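Resetting a Glass-Topped Table and Bench Seat in a Shared Living Room

Level: easy. Tools: two towels, a spray bottle, a soft brush attachment. 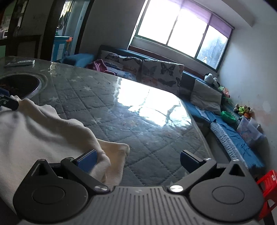 A glass sheet over a fabric layer protects the table and keeps the cloth from wrinkling, but the arrangement has to be cleaned in a fixed order. Dust from the window and cushions settles on the glass, so the glass is done last. The procedure below takes about 90 minutes when the cloth has to be washed, not counting drying time, and much less when it does not.

What to have ready

One cotton towel for wiping, one for drying. Terry is fine for the first pass. For the second, use a flat weave, as terry leaves lint that shows up badly in window light. Mix 3 parts water to 1 part white vinegar in the spray bottle. Avoid anything containing wax.

Step 1. Clear the table

Remove remote controls, cups and chargers. Put them in one tray in the next room, not on the bench. If the table has a recessed well, check it for crumbs and vacuum it before any liquid is used nearby.

Step 2. Blind and window

Raise the roller blind fully and brush it from top to bottom. Wipe the dark window frames with a damp towel, then the panes. Lower the blind to its usual position only after the frames are dry.

Step 3. Strip the bench

Take off the cushions and any throws. Sort the toys into soft and hard. Soft toys with a washable label go in a mesh bag on a cold cycle; the rest are brushed. Hard toys and small parts go into a clear lidded box. Vacuum the seat, working into the corner where the two runs of the bench meet. A fitted seat pad should be lifted at the front edge and vacuumed on both faces.

Step 4. Check the cloth

Look through the glass for rings, dark patches or shifted stitching. If the cloth is clean and flat, leave it alone and go to Step 6.

Step 5. Lift the glass

Two people are required for a full-size sheet. Hạnh Đàm and I do ours from the long sides, tilting it slightly before lifting. Stand it on a folded blanket against a wall, away from the door. Wash quilted cloth at low temperature and dry it flat. Tumble drying shrinks the batting unevenly and the diamonds will pucker. The cloth must be fully dry before the glass goes back, or the trapped moisture will leave a gray bloom on the underside.

When relaying, square the pattern to the longest table edge. Smooth from the center outward. Clean the underside of the glass before lowering it.

Step 6. Clean the top surface

Spray the towel, not the glass. Liquid that runs over the edge is drawn in between the layers. Work in overlapping strips, then dry with the second towel. Check for streaks from a low angle facing the window.

Step 7. Put everything back

Patterned cushions in the middle, plain ones at the ends. Fold throws to cushion width. Stools go under the table or against the wall, clear of the doorway.

Repeat Steps 1 to 3 and Step 6 weekly. The cloth needs washing every 6 weeks or so in a household with children, sooner after a spill.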